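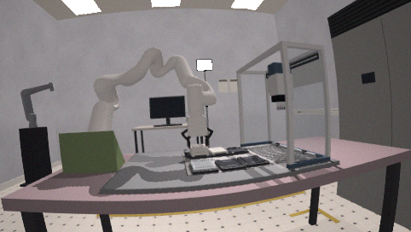
The Short Way Round

By Macarena Cabello
7th March
Last updated in October

The planner failed 97 times overnight. Gittins had left the number on a yellow note stuck to my keyboard, and under it he had written "same place?"

It was the same place. I opened the log and scrolled. Each run began with the arm at home and a plate somewhere on the deck, and each run was meant to end with the plate under the pipetting head. We did 3,000 of them every night on the machines in the basement at Trernance, moving the plates a little each time and changing the light. Most of them went through. The ones that failed all stopped at the same joint angle, on the way over the deck, with the message NO VALID PATH.

I replayed one. The arm came up, bent its elbow, and went still. I turned the view and looked at it from behind, then from underneath, where you can do what you like in a simulator and put your head through the floor. There was a hand's width of clear air on every side of the wrist.

"It thinks it's touching something," I said.

"Such as?" said Gittins.

"I don't know."

He pulled his chair over. He had written most of Jodow, which was our name for the planner, before I joined, and he was fond of it in the way people are fond of an old van. He switched on the collision shapes. Everything on the bench turned into boxes and capsules, and we looked through them one at a time. The trays were right. The posts of the gantry were right. The gripper was fatter than it should have been, but it had always been fatter than it should have been.

"Drasolby want it on Thursday's build or the next one," he said, and then looked at the wall calendar and said, "The next one."

I ate my lunch at the desk. It was leek soup and I let it go cold. In the afternoon I wrote a small tool that took every failed run and printed the first pair of shapes the checker had objected to. I should have written it a year before. It ran for a few minutes and gave me a list, and the list had two names in it. One was the wrist. The other was cable_guard_old.

"What's cable_guard_old?" I said.

Gittins didn't answer at first. He took his glasses off and rubbed the place where they sat.

"That was Priddy's," he said.

I had never met Priddy. I had his desk, and for a while I had got his post. I knew his comments in the code, which were short and mostly polite. He had gone off sick one winter and hadn't come back, and by the time I was hired people had stopped talking about it in front of new staff.

"There was a guard on the first rig," Gittins said. "A bracket, about so big. He hit it with the arm on his second day and bent it, so he modelled it. He said he wasn't going to hit it twice."

"It isn't drawn anywhere."

"No. The rig went to scrap. Someone took the mesh out and left the shape."

I found the line. It was in a file we loaded before anything else, and it put an invisible box in the air above the deck, where the bracket had been on a machine I had never seen. The planner had been going round it for four years. When there was room it went round it so well that we had never noticed. I looked at the good runs again with the box switched on, and there was the arm lifting slightly each time as it crossed, as you might step over a sleeping dog.

"I thought that was just how it moved," I said.

"So did I," said Gittins.

He asked me to do it, as it was my ticket. I took the line out and put a note in the commit saying what it was and whose, and started the full set again at half past five. Then I got my coat.

In the morning there was no yellow note. The log said zero failures and an average saving of 290 milliseconds a move. I replayed a few. The arm went straight across, low and level, and set the plate down.

Gittins came in with his bicycle helmet still on and watched over my shoulder.

"Quicker," he said.

"Yes."

He watched two more. Then he went to make the tea, and I sent the build to Drasolby and opened the next ticket, which was to do with lids.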